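List archive: home bread and sourdough
Last updated: 2020-03-21

Posted 2020-03-21 by Yetunde Ojo
Subject: Re: Starter slow after the fridge, and a question on flour

Hélder Quintela wrote:

> I took my starter out of the fridge after the whole winter and it will
> not get going. I fed it twice with white flour and warm water, and all
> I get is a few bubbles at the top and a layer of gray water. It smells
> like nail polish remover. Should I throw it out and begin again? I
> don't want to waste flour, because the shelves at the store are nearly
> bare and I have one bag left.
>
> Second question. The only flour they had was a coarse whole wheat. Can
> I use it in the basic loaf from the list page, or will I end up with a
> brick? My oven is small and runs hot on the left side.
>
> Hélder

Hélder,

Don't throw it out. The gray water is what we usually call hooch. It comes up when the starter has run through its food, and after a winter in the cold I would expect a good deal of it. Pour it off or stir it in, either is fine. I pour it off when there is a lot, as the bread comes out less sour that way. The nail polish smell also means it is hungry. What you should worry about is pink or orange streaks, or anything fuzzy. If you see either of those, the whole jar goes in the trash and you wash the jar in very hot water before you use it again.

Two feedings is not many. Mine was left in the back of the fridge from November until well into the new year once, when I was staying with my sister, and it took the better part of a week to come back. For the first couple of days I was sure it was dead. Then one morning it had doubled and pushed the lid up.

You asked about wasting flour, so I will give you the way I do it with very little. Take one spoonful of the old starter from the middle of the jar, where it is less gray. Put it in a clean jar. Add 27 grams of flour and the same weight of water. Stir it well and scrape down the sides. Leave the lid loose. Feed it again the next day in the same way, keeping only a spoonful each time. Once it is rising and falling on a schedule you can build it up to what you need for a loaf the night before you bake. There is no reason to keep a big jar going. I did that for years out of habit and poured most of it down the sink, which was also bad for the sink.

Use your whole wheat for these feedings. It will wake up faster on whole wheat than on white. If you can get even a little rye, that is better still, but don't go out looking for it just now.

On the water, warm is fine but go easy. It should feel like nothing much on the inside of your wrist. If your kitchen is cold, put the jar in the oven with the oven off and the light on. Put a note on the oven door. I have cooked one starter by turning the oven on for a casserole, and I know of at least one other person on this list who has done the same.
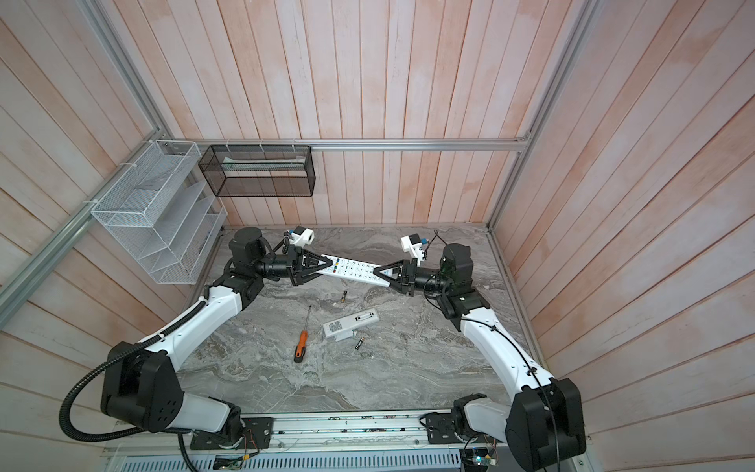

As for the loaf, yes, you can use the coarse whole wheat, but the basic recipe on the list page needs changing. It was written for white bread flour, and whole wheat takes up more water and takes it up more slowly. If you follow the recipe as it stands you will get a stiff dough that feels all right in the bowl and then bakes up heavy.

What I make at home is a double batch with 1000 grams of flour in total. You can halve everything for a small oven, and from what you say about yours I think you should. With all whole wheat I use water at 80 percent of the flour weight, so 800 grams for the double batch, and I sometimes add a splash more if the dough seems tight after it has rested. Salt is 20 grams. Starter is 200 grams, taken when it is at its highest or just starting to drop.

Mix the flour and water first and leave them alone for an hour with a plate on the bowl. With coarse flour I would not skip this. The bran softens and the dough gets stretchy with no work from you. Then add the starter and salt and squeeze it all through your fingers until you can't feel any grains of salt. It will seem to come apart at first and then come back together.

After that, fold it in the bowl every half hour or so for the first part of the rise. Wet your hand, pull up one side, lay it over the top, turn the bowl, and do it again until you have been all the way around. Three rounds of folding is enough for whole wheat. If you keep at it longer the bran starts to cut the dough and it gets ragged on the surface.

Do not wait for it to double. White dough can double and be happy, but whole wheat will have gone too far by then. I shape mine when it has risen by half and has a slight dome at the edges of the bowl. How long this takes depends on your kitchen. In mine, at this time of year, it is most of the afternoon.

For a first try I would put it in a loaf pan. It holds the dough up while it bakes and you get even slices for toast. I have an old Clurnix pan, the long narrow kind, and I grease it with butter and then throw in a handful of oats so the loaf comes out. Oil on its own has let me down with this dough. If you want a round loaf, get a few pan loaves behind you first, then take the water down a little when you try it.

About the hot side of your oven. Bake on the lower rack and turn the pan halfway through, and do it quickly so you don't lose the heat. If the top gets dark early, lay a sheet of foil over it loosely. I start at 450 degrees for the first 20 minutes and then drop to 400 until it is done, but with a small oven the top of the loaf is close to the element and you may want to start lower. An oven thermometer is worth the few dollars. My dial is off by a full 25 degrees and I baked pale bread for a long time before I found out.

Whole wheat needs a longer bake than you would guess from the color, as the crust is brown almost from the start. If you have a probe thermometer, look for 205 in the middle of the loaf. Then leave it alone until it is completely cool. It will be gummy if you cut it warm. I wrap mine in a cloth overnight and cut it in the morning.

On the question of flour supply, which several people have written to me about off the list. The mill at Grumisby is still filling orders by mail, but they told me on the phone that small bags are gone and they are only sending the large sacks. A sack is too much for one household unless you have a freezer for it. Whole wheat goes rancid in a warm cupboard, and you will smell it before long, something like old crayons. If anyone near you bakes, you could split a sack and leave their share on the porch. Mahlangu's on the corner by the post office had white all-purpose when I called, one bag per customer. All-purpose will make bread. It will be a bit softer and will not stand as tall, and you should cut the water back some.

For anyone who wants to stretch what they have, cooked potato is good in bread and so is leftover oatmeal. Mash the potato smooth and let it cool. I put one medium potato in a single loaf and hold back a little of the water at first, then add it if the dough needs it. The bread keeps soft for days. With oatmeal, check how salty it is first.

Don't throw out the starter you take off at each feeding, either. Keep it in a second jar in the fridge and make crackers or pancakes with it. My crackers are starter, a spoon of oil, salt, and enough flour to roll it thin. Prick them all over with a fork or they puff up like pillows. The recipe that went around from the Zasavia baking group, with the seeds on top, is very good also, but it is too salty for me as written and I use half.

Hélder, let us know how the starter is doing after a few more feedings. When you write, please say how warm your kitchen is and whether the jar rises and then falls, or never rises at all, as those are two separate problems. If it never rises, I can dry some of mine on baking paper and mail you the flakes. They weigh nothing and go in an ordinary envelope, and they come back to life in water and flour in a few days.

One last thing for everybody. When you reply, please trim the message you are answering. The last digest had the same rye recipe in it over and over, and people who read on their phones had to scroll a long way to get to anything new.

Yetunde

Contact the list owner | Copyright remains with the authors of individual messages | Back to top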